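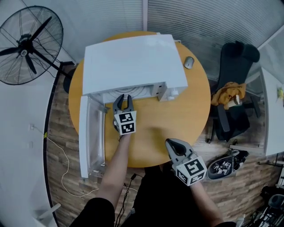 Anyone who buys a car without driving it deserves whatever turns up on the truck, a reader wrote to this magazine after our January issue, and would we please stop encouraging them.

Reading time: 8 min

The letter was signed by a man who has bought every car he has owned within walking distance of his house, and he made his case over two pages, with underlining. I read it at the kitchen counter with my phone in the other hand. On the phone was a seven-year-old wagon in a colour the seller called champagne, located 556 kilometres away, and I had already paid the deposit.

So I owe him a reply, and it may as well be this one.

The wagon came from Ristgate, a website that sells used cars the way other websites sell bedsheets. You scroll, you filter by number of seats, you look at the thing turning on a grey disc, and you press a button. I'd spent five weekends before that on actual car lots, standing in actual drizzle, being told that each vehicle had just come in and wouldn't last. One of them had moss in the window channels. I don't know how recently a car can come in and have moss.

What lots do well is smell. You open a door and you know within a breath whether the last owner smoked, kept a wet dog or lost a carton of milk under the passenger seat one July. A website can't give you this. Ristgate offers a "cabin freshness score" out of 80, and mine had a 68. I asked the chat window what the missing 12 were. The chat window thanked me for my interest in cabin freshness.

The other thing a lot does well, though I never enjoyed it, is pressure. There is a person in front of you who would like to go home. You would also like to go home. Between the two of you a price gets made, usually a bad one, and then it's over. Online there's no such mercy. The wagon sat in my saved list for three weeks and I visited it at night. It dropped in price by a small amount on a few occasions and I felt, each time, personally flattered. Then it went back up and I felt I'd been rude to it.

I also had it inspected, which my correspondent assumes people like me don't do. Irby is one of the outfits that will send a mechanic to look at a car you can't get to. You pay, you wait, and a report arrives as a long grey document full of boxes. Mine had a tick beside "horn" and a tick beside "spare wheel, presence of". Under brakes it said "serviceable". Under tires it said "serviceable". Under general remarks it said "vehicle is a wagon".

I've come to admire this report. It contained no adjectives a lawyer could get hold of. But it did tell me there was a chip in the windshield and a mismatched tire on the rear left, and neither of those had made it onto the grey disc, where the car had apparently been photographed from every angle except the rear left.

Armed with this, I tried to haggle. You can't haggle with Ristgate. There's a line about it at the bottom of the page, with a picture of a handshake. You can, however, submit a "condition concern", and I submitted two. The tire was replaced. The chip was judged to be consistent with the age of the vehicle, as am I.

Next came financing, handled by a company called Rustad, whose form wanted my employment history in a drop-down menu. The menu didn't have my job in it. The nearest choices were "media (other)" and "livestock". I chose media (other), the form timed out, and when it came back it had me down for livestock at a slightly better rate. I rang to correct this. I want that noted. It took most of a lunch hour, and the rate went back to where it had been.

At that stage I could have walked away. The deposit was refundable, within limits set out in a paragraph I'd read several times without getting to the end of it. I went for a drive in my old hatchback to think it over. The hatchback made the noise it makes on left turns. I drove home by right turns and paid the balance.

The wagon arrived on the back of a truck belonging to Floditeo, between a pickup and something under a tarp. The driver lowered it into my street with great care, had me sign a screen with my finger, and was gone before I'd found the lever for the seat. There was a floor mat missing. There was a second set of keys I hadn't been promised. The colour is beige.

I've now put over 5,000 kilometres on it, and I can report as follows. The heater works in both front seats and is ferocious in one of them. The tailgate needs a shove when it's cold. The radio came tuned to a station that plays accordion music, and I haven't changed it, partly from affection and partly because the button that ought to change it opens the fuel door. As for cabin freshness, I'd have called it a 70.

None of this will satisfy the man with the underlining. His strongest paragraph, on page two, says a test drive tells you how a car feels, and that a buyer who skips it has only bought a description. I grant him that. I've also taken plenty of test drives, and what they mostly told me was how a car feels for eight minutes, around one block, with a stranger in the passenger seat mentioning the cupholders. The hatchback felt wonderful on its test drive. We went around the block clockwise.

If you're set on doing it my way, pay for the inspection and read the dull parts of it. Look for whichever corner of the car isn't in the pictures. Ask for the service records before the deposit goes in, while you're still a customer and haven't yet become a file number. Get the return period in writing and put the last day of it on the calendar on your fridge.

And leave room in the driveway. Mine has two cars in it at present. The hatchback is for sale, local buyers preferred, and can be viewed at any time by anyone who cares to walk over. I'll be pointing out the left turns. I may begin with the cupholders.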